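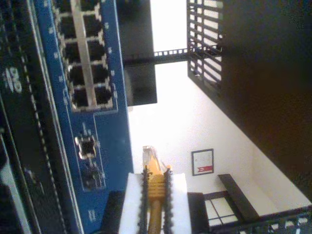

Sirkka Aaltonen wrote under my last post that I should stop complaining about the noise in my apartment and just buy a second set of earplugs, because the first set is always in the other coat. She has a point. I bought them the same evening and they are in the coat now.

The noise is the renovation next door. It started in December and the building manager's note said it would last three weeks. The note is still up in the elevator. Someone has crossed out the number and written 52.

I've been keeping track of what I do with the mornings, as the drilling starts at 7:30 and I can't sleep past it anymore. Mostly I go to bed earlier. I used to turn the light off after midnight and now I'm out by 10:30. I read two or three pages and that's it. The library book about the Prestham canal has been renewed twice.

The other change is that I walk before work. I go down past the old Niskanen bakery, over the footbridge and back along the rail line. It takes 45 minutes if I don't stop. There is frost on the footbridge most days and they only sand one half of it, so everybody walks in single file and waits at the ends. 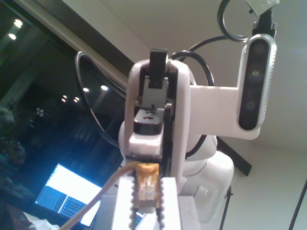 Coffee has moved too. I drink the first cup when I get back, and by then the drilling has usually stopped for their break. That gives me a quiet quarter of an hour at the kitchen table. I pay bills in it, or I do nothing.

I did try complaining. Tapio Rantala in the office was polite and gave me a form. The form asks for the type of sound and has boxes for music, animals and "other." I ticked other and wrote drilling. I got a letter back saying that work between 7 and 6 is allowed, which I knew.

Jarmo Juntunen upstairs has gone to his sister's place in Dekasholm until it's over. I water his plants. The tall one in the bedroom is dropping leaves and I've moved it away from the radiator. His apartment is louder than mine, so I do it in the evening.

I'm thinking of keeping the walk when the work is done. The early nights I'm less sure about.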